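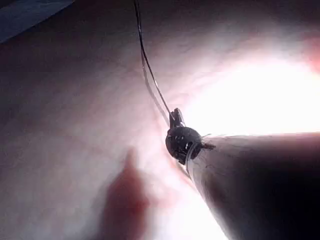 Soft sheet task, Voveck arm — bench notes

2/3/20

Student project group, afternoon session. Carrying on with the soft sheet task for the Maltover round. The arm has to bring the tip to a fold, stop short of it, then follow the fold without dragging the sheet along.

Glare first. With the bench lamp in its old place the wrist view goes nearly white to the right of the tip, and the creases on that side vanish. The left side keeps its ripples and grey shading, so the fold finder only has half a picture to work with. It puts a false edge where the bright patch ends and then tries to follow that. We have been blaming the edge code for this since January and I think we owe it an apology.

Went through the saved log from last time, 2,084 frames. Sorted them by how much of the picture was washed out. Nearly all the wrong turns are in the worst group. A few are not, and those look like a separate fault (see under Wire).

Changes made today

Lamp moved to the other side of the bench and lowered. Better on the flat parts, worse on tall folds, which now throw a shadow we did not have before. Left it there for the moment.

Exposure fixed by hand and automatic turned off. Auto was chasing the dark shaft, which fills a good part of the lower right of the view, and pushing everything else up. This should have been done on day one.

Masked out the shaft in software. The mask is drawn by hand and only fits this tool, so anyone who changes the tool has to redraw it. The file is in the shared folder under Stovum with the other settings.

Approach speed cut to 35 per cent. Was at 80 and the stop was late each time.

Wire

The thin wire comes off the little clip on top of the tip and goes up out of the top of the view. Against a pale sheet it is the sharpest dark line in the whole picture, and the fold finder likes it very much. That explains at least some of the leftover wrong turns. It also shows double for part of its length, a grey strand beside the black one, and the two close up near the clip. I could not settle whether the program treats that as one edge or two. Tried a mask here as well but the wire shifts when the wrist turns, so a fixed mask is no good. Options are to route it back along the shaft, or to throw away any long thin line that starts at the clip. The first is less code. It may pull on the clip at full turn, so check by hand with the power off before running anything.

Runs

12 runs after the changes, same starting position, sheet shaken out and laid down again between runs. The stop was clean on most of them. Following was mixed. It does well on broad, gentle folds and loses its place where two cross. On the last run it went round the same crossing three times before I pressed stop.

The runs are saved but not labelled yet. Please do not delete them to make room, the old calibration sets can go first.

To do before the next session

Route the wire and repeat the same set of runs with nothing else changed.

Look at the collar between tip and shaft. It throws a small highlight and I want to know if the tip finder is locking on to that edge instead of the tip.

Ask Cáceres whether the sheet for the actual round will be the same pale one. Their rules only say "light coloured" and a darker one would need the exposure setting again.

Mark the lamp position on the bench with tape — it was bumped twice today.

Spare tip is in the second drawer, in the box with the short screws.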